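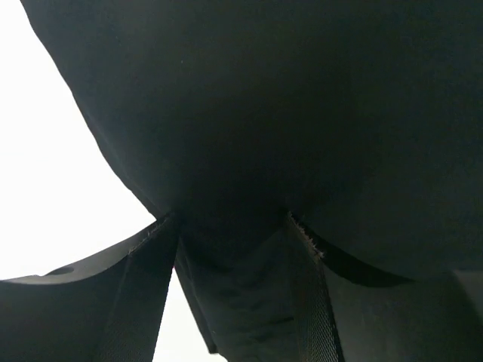 Black bag from underneath, just above where the straps attach.

Open day at the Jikside bag works

I have been meaning to get out to Jikside ever since my old school satchel came back from there with a new bottom in it, and in June they finally had an open day that fell on a weekend I wasn't working. Wanting Xiong drove, I brought the sandwiches, and we got lost only once, at the roundabout past the grain silos (take the second exit, whatever the sign seems to be telling you).

The works is in a long brick building that used to belong to a mattress maker. You come in through the old loading dock, where they had set out tea, lamingtons and a visitors' book, and then you wait for your turn to go through. Groups were kept to 18, and ours was led by Eulalia Núñez, who started there as a machinist and now runs the cutting room. She has a lovely carrying voice, which you need once the machines are going.

We began in the cloth store. I could have stayed there all afternoon! The rolls stand on their ends by colour, with the blacks and charcoals nearest the door as they sell the most, and Eulalia let us feel the difference between a brushed cloth and a waxed one. The brushed one is softer on the shoulder but it picks up every bit of lint in the house, as anyone with a cat will know. She told us to go over it with a damp rubber glove and forget about sticky rollers.

Then through to cutting, where the patterns hang from hooks in brown card, some of them gone quite furry at the corners. One of the travel bags takes 9 pieces for the shell alone. The padding goes in before the base is sewn, and the base is what she wanted us to look at, over and over again. Turn a bag upside down before you buy it, she said, and look where the straps come in. If the cloth is pulling there on the shop shelf, it will pull a good deal more with two library books and a thermos in it.

I asked about weight, being someone who carries far too much, and was told that the padding in my sort of bag comes to 900 grams in the big size. That explained a lot about my left shoulder.

Shiyu Zou in the repair room was the highlight for both of us. She had a job on her bench with ticket number 3079, an overnight bag with its handle torn clean out, and she unpicked the lining while chatting to a row of children about thimbles. Repairs are taken on weekday mornings and the wait was a month when we visited. They will look at other makers' bags too, as long as they're clean and empty. Please do check the inside pocket. She has a jar of other people's house keys.

A few practical things. Parking is on the grass behind the building and gets soft after rain. The floor is level all the way through apart from one step down into repairs, and there's a ramp if you ask. The offcuts table is cash only, and the good zips had gone by eleven. Wanting came away with two metres of navy lining and a bag of buckles, and I bought a small black pouch for my knitting, after turning it upside down first.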